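Ovard Student Robotics Club
Progress report to the Clendovier Fund, spring term

The club has finished the first half of the grant work. Membership stands at 20 students, and all of them have completed the safety sheet and the basic wiring unit. The build is on schedule. The parts order was two weeks late, and we used that time for the software sessions planned for May.

Sorting task

Students are collecting grasp recordings with the two-finger gripper, using soft food packaging of the sort that will be on the table at the Trirudetti contest. Crumpled bags and shiny wrappers are the hardest items on the list. The pad on one finger has scuffed and torn edges, and we have put replacement pads on the next order.
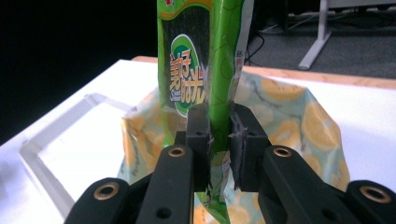
Progress Report No. 8, p. 3

To date the students have logged 265 grasps, of which 138 were rated clean by a second student. Most of the failed ones were slips on thin plastic. The rating sheet was changed in April after two groups scored the same recordings differently.

Spending and next steps

Spending is within budget. We ask to move the unused travel money to spare parts. In June the club will run a practice round at Ondieki Hall, and the full grasp log will be attached to the next report.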